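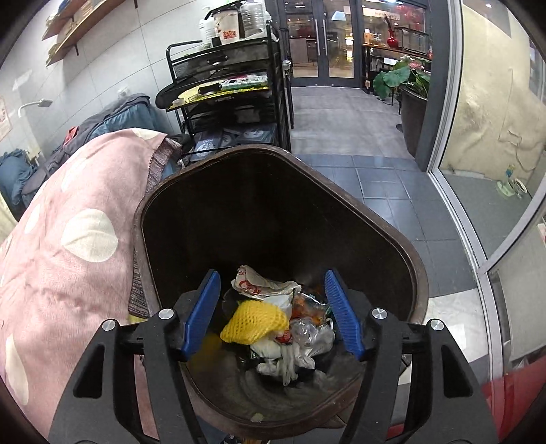
Troneda Winter-Weight Blanket Washing Bag and Drying Rack Set: Review After One Season

I bought the Troneda set in September, when I took the heavy bedding out of the closet and found that most of it smelled like the closet. The laundromat near me charges by the load for the big machines, and a few trips there would have paid for the set. It has two parts, a large mesh washing bag and a folding rack with extra-wide arms. They are sold together, and I could not find a store that would split them.

The bag

The bag is a plain drawstring sack with a zipper down one side. It is meant to keep a blanket from wrapping itself around the drum, and for the most part it does. Before I had it, I would stop my machine halfway through a wash and pull everything apart by hand. I have had to do that one time since.

Loading it is awkward alone. The zipper opens to a little over half the length of the bag, so a thick blanket has to be folded in thirds and pushed in from the end. My neighbor Elli Mäkelä borrowed it for a comforter and gave up on the zipper. She used the drawstring end, and I now do the same.

The stitching on the bag has held. The zipper pull came off in the second month. I replaced it with a paper clip and have not bothered to write to the company.

The rack

The rack is the better half. It opens to 143 cm across, wide enough that a twin blanket hangs with a single fold. It has 11 bars, and the two outer ones lift up so that something long will clear the floor. Folded, it fits behind a bedroom door.

My old rack was a Skakport. That one cost less and was fine for shirts, but anything heavy made it lean to one side, and the plastic feet slid on tile. The Troneda has rubber feet and stays where I put it. The joints were stiff for the first few weeks and pinched my finger once. They have loosened since then.

Assembly took me longer than it should have. The instructions are a single sheet of drawings, and the left and right arms look the same until you try to lock them. If the arm will not click, swap it with the other one. The hardware bag had one screw too many, and I never found a place for it.

How it does with different bedding

Fleece and other thin blankets are easy. They come out of the bag nearly flat, and if I hang one in the morning it is ready for the bed that night.
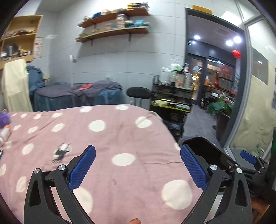
Pink polka dot blanket on the bed.

Quilts are slower. Mine needs to be turned over at the halfway point or the fold stays damp. I would not leave one on the rack in a room with the window shut.

Wool I did not try in the bag. The tag on mine says hand wash, and the Troneda sheet says nothing about wool one way or the other. I did use the rack for it, laid across four bars, and it kept its shape.

Down comforters are the weak point. Elli's filled the bag so tightly that the soap did not rinse out of the middle, and she had to run it through again without the bag. The package says it will take a king-size comforter. I would believe that for a thin one.

Compared with the others

I looked at two other racks before buying. The Studmont is made of thicker tubing and feels stronger in the store, but it does not fold flat, and I have no place to keep it. The Dudek hangs on the wall and would be my choice if I owned my apartment. My coworker Aino Räsänen has the Dudek in her laundry room and likes it, though she had to move it once after hitting a bad spot in the drywall. Neither comes with a bag.

Things I would change

A longer zipper, first of all. A clip to hold the rack closed would help too, as it swings open when I carry it. And I would like to be able to buy the bag separately, given that the bag will wear out long before the rack does. There is a 200-wash guarantee on the mesh, but it does not cover the zipper.

Would I buy it again

Yes, for the rack. The bag is useful for ordinary blankets and I use it every time, but I would not pay much for it alone. If you mostly wash down, get a different rack and keep going to the laundromat for the comforter.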